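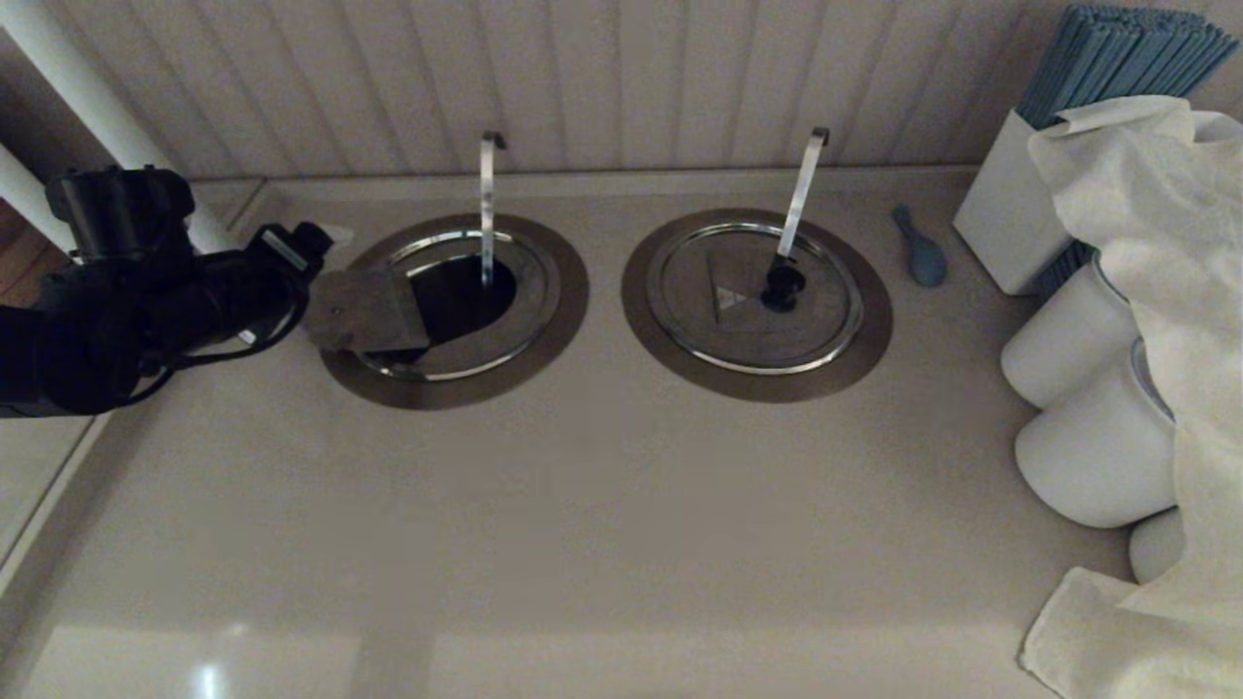 Issue 13

Filed under: Software > Manipulation > Data Cards
5 min read

WERSKA LIDS: README AND DATA CARD

Werska Lids is a software package and accompanying dataset for the handling of lids on recessed counter wells by a single arm. The package covers lid detection, estimation of lid angle, motion planning near fixed spouts, and the logging tools used to prepare the recordings. It is maintained by the Manipulation Software Group at Thoroddsen. Questions of scope and release policy are the responsibility of the data steward, Tove Þórarinsdóttir.

The card was last revised on May 9, 2021. Users holding an earlier copy should replace it in full, as the section on lid states has been rewritten.

Contents of the release

The release contains 67 recorded sessions. Each session is stored in its own folder with color images, joint positions, gripper commands, and a plain text notes file. Calibration files are kept one level above the sessions and apply to every session recorded on the same counter. A counter is identified by its folder name and by no other means, so folders should not be renamed after download.

The source code is divided into four modules.

perceive: finds well rims, lids, and spouts in the head camera view
plan: computes arm paths and checks them against the counter model
act: sends gripper and joint commands and watches for stop conditions
log: writes, trims, and verifies session folders

The modules may be run separately. The plan module does not require a camera and will accept a counter model written by hand.

Task definition

A counter holds two round wells side by side near the wall, each with a metal lid and a slender spout that rises behind the opening and bends forward over it. The arm is asked to raise a lid, hold it at an angle, and return it to a closed position. A session may concern either well. The other well is treated as part of the fixed surroundings and must not be touched.

Spouts are the main source of difficulty for the planner. They are thin, they reflect light, and their tips lie close to the path of the lid. Their angle can also differ from one well to the next, and the planner must not assume that a spout measured on one side is correct for the other. The default clearance is 13 millimeters. It may be raised in the configuration file. Lowering it requires the override flag and is recorded in the session notes.

Lid states

Every image in the labeled portion carries one state for each well.

closed: the lid rests on its ring and no opening is visible
tilted: the lid is raised at an angle and part of the opening is visible
removed: the lid is fully clear of the well
unclear: the state cannot be decided from the image

Where a tilted lid hides part of the opening, annotators mark only the part of the opening that can be seen. They do not complete the circle. Earlier releases did so, and models trained on those labels tended to report a full opening beneath a lid that was nearly shut. A raised lid seen at a steep angle may look square-cornered and flat next to a closed round one. Labels follow the visible outline.

Counter surroundings

Counters were not cleared before recording. The labeled portion includes loose items such as a blue plastic spoon lying flat, blue drinking straws in a white holder, white canisters, and a large white cloth bunched over other objects. The perceive module assigns all such items to one class, "other," and the planner keeps away from them. Cloth is given a larger margin than rigid items, since folds can shift when the arm passes close by.

Pale surfaces remain a known weakness. White containers against white paneling are sometimes merged with the wall, and light reflected from a glossy beige counter can be taken for the edge of an object. The second fault was reduced, although not removed, by the reflection filter added by Brarura.

Installation and first run

Unpack the archive and run the setup script from the top folder. The script creates a local environment and does not change system files. Copy the sample configuration, set the path to the session folders, and run "werska check" before any other command. The check reads every folder, reports missing files, and ends with a summary. It should be repeated after each transfer between machines.

To replay a session without an arm, use "werska replay" with the folder name. To run on hardware, an operator must be present with a hand on the stop control, and joint speed must be limited to the value given in the supplied profile.

Intended and excluded uses

The release is intended for research on perception, planning, and control near fixed fixtures. It has not been assessed for use around hot liquids, in food service, or in any setting where members of the public can reach the arm.

Planned changes

The June release will add depth images for the sessions recorded at Dretgate and will retire the old notes format. A conversion tool will be supplied. Corrections to labels should be submitted with the session folder name and the image number.

Contact the data steward | © 2021 Thoroddsen | Back to top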